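3. Paid work and the resident night

3.1 How residencies are arranged

Most of the musicians we spoke to in Treremside did not think of a weekly slot as a job when they first took it. It came by word of mouth, usually after one evening of filling in for somebody else, and the terms were agreed at the bar. None of the residencies in our sample began with a written contract. Two had one by the end of the study, both at the Luangrath, where a change of licensee in January led to all regular suppliers being put on paper, the band included.

The fee was nearly always a flat sum for the night, shared out by whoever had made the booking. Door splits were common for one-off concerts but rare for residencies, where entry was free and the landlord looked to bar takings. Players knew this and spoke about it openly. A fiddle player at the Panau put it this way: "We're there to sell a third drink. If they stay for the third drink, we're back next week."

Fees did not move much. Of the 68 musicians who returned the questionnaire, 51 per cent said that the rate for their main residency was the same as when they had started, and several could not remember it ever being discussed. Those who had asked for more tended to be singers with a following of their own. Accompanists, and bass players above all, said they would not ask, on the grounds that they could be replaced within the week.

3.2 Costs carried by the player

Gagnon's earlier work on dance bands treated equipment as a single outlay, made at the start of a career. Our respondents described something closer to a steady leak. Strings, reeds, leads, valves and fuel were paid for out of the night's money, and in some months used up all of it. One guitarist kept a notebook in which every purchase was set against the gig that made it necessary.

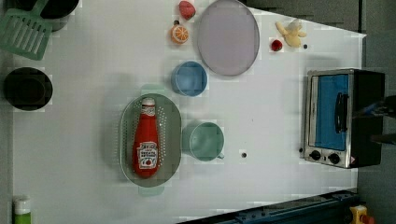
The notebook also recorded meals. Whether the venue fed the band mattered a good deal more than we had expected when we drew up the questions, and we added an item on it after the pilot. At the Bamuvano, players were given a hot meal before the first set and this was counted by all of them as part of the fee. Elsewhere the offer was a discount, or sandwiches at the interval, or nothing. Musicians who travelled in from outside the town were the most likely to mention food without being asked.

Figure 3. Weekly income and outgoings from a main residency, by instrument group. Outgoings include travel, repairs and consumables but not the first cost of the instrument.

As Figure 3 shows, drummers had the highest outgoings and the widest spread. This is mostly transport. A drummer without a van either pays for one or depends on another member of the band, and the second arrangement has its own price – several had turned down better nights elsewhere so as not to lose the lift. Keyboard players were in a similar position, although three of the venues kept a piano and two kept it in tune.

3.3 Why players stay

Given these sums, the question is why residencies last as long as they do. Ichikawa (personal communication) suggests that the regular night works as a shop window, and that the money comes from weddings and private parties booked on the strength of it. Our figures give this some support. The median private booking in the sample paid 400 for the band, against 90 for a resident night, and the highest paid 900. More than half of these bookings were traced by the players to someone who had heard them in a pub.

It does not cover every case. A sizeable minority took no private work and did not want it. For them the resident night was a fixed point in the week and a place to try out new material before people who already knew the old. One trumpet player had held the same Monday slot through four changes of landlord and had never advertised. When we asked what he would do if it closed, he said he would go along on the Monday anyway and see who turned up.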